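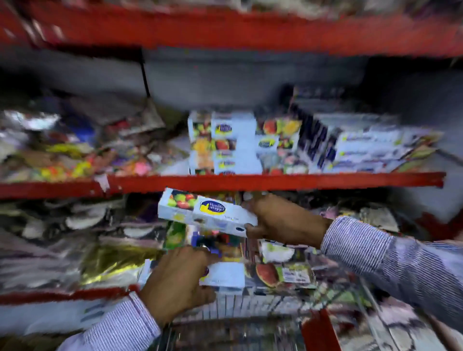
Wrap boxes with fruit all over them, on the red shelves.

I'd been promising myself a trip to Droltwood for ages, and in January I finally got on the early train and went. Droltwood is a shared workshop, 10 minutes' walk from the station, and Mikkel Brynjólfsdóttir has been building a robot there called Pruta. Pruta is meant to put the shopping away. That's it, that's the whole dream, and I love it!

The space itself is lovely and a bit chaotic. You go in past the laser cutter (broken when I visited, with a very cross note on it) and up 11 steps to the room where the builders have their benches. Pruta is an arm on a wheeled base, with a camera on a pole and a lot of cable ties. Mikkel let me drive it for a while and I knocked a tin of chickpeas straight on to the floor, so sorry again about the dent.

What surprised me was how much of the talk was about packaging. Long thin boxes are a nuisance, because if the gripper takes one near the end it swings round and bashes its neighbours. Foil packets are worse - the light bounces off them and the camera gets in a muddle. We spent ages on how a person holds a box at a tilt without thinking about it, and how you'd ever get two motors in a wrist to do the same. Mikkel's current wrist is version 2, printed overnight, and it still creaks.

After lunch Kim showed me the software side, a program called Grestudico that keeps a list of every item Pruta has tried to pick up. There were 56 on it when I looked, and the chickpeas had a rude comment next to them.

I stayed until they needed the bench back. Wear a jumper if you go, the heating is hopeless, and bring biscuits for the tin by the kettle.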